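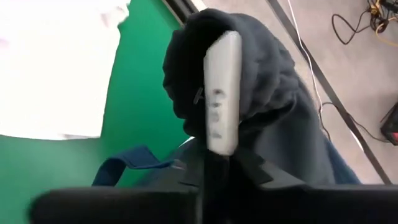
**Can a household robot fold a load of laundry without help yet?**

Only under narrow conditions. A robot arm can fold flat, familiar items at a slow pace, but thick or layered garments still need a person standing by.

## Testing a gripper on heavy garments

The steps below cover a basic pick-and-spread test for a dark fleece garment with a two-finger gripper. The test measures one thing: how often the arm gets from a bunched pile to a garment laid out flat. Folding is a separate test and should not be started until this one gives steady results.

### 1. Set the starting state

Hold the garment by any point, lift it clear of the surface, and drop it. Do not arrange it. If a sleeve lands off the work area, drop it again and note the repeat in the log.

### 2. Check the exposure

Navy and black fleece lose their folds in the wrist view when a pale finger or a white cloth is also in view. Lock the exposure on the garment and let the bright areas clip. Auto exposure will shift during the approach and change the apparent position of the edges.

### 3. Choose the grasp point

Aim for a single layer. A hood rim is a poor first choice: it curls under itself, and the fingers tend to close on two or more layers. A hem or cuff is better if one is exposed. If only a lump of cloth is reachable, use it for a lift and regrasp from the hanging garment.

### 4. Close and lift

- Close at low force until both fingers report contact.
- Lift 2 inches and pause.
- Compare finger width with the single-layer value.
- If the width is too large, release and return to step 3.

Limit each run to 4 regrasps. After that, record a failure and reset.

### 5. Log the result

In our October series at Skillham, the Lirance controller completed 384 of 516 runs. Most failures were double-layer grasps. Slips came second, nearly all of them at thick seams. The Cleneck pads reduced slips but had no effect on layer errors.

## Reading the numbers

A 74 percent success rate is usable on a bench where someone can reset the garment. It is not usable in a home, where each failure leaves a pile for a person to sort out. Sweatshirts also score well below towels, so report each garment type on its own line.

The Kaczorowski folding sequence assumes a flat garment with both sleeves visible. Run it only on trials that passed step 5.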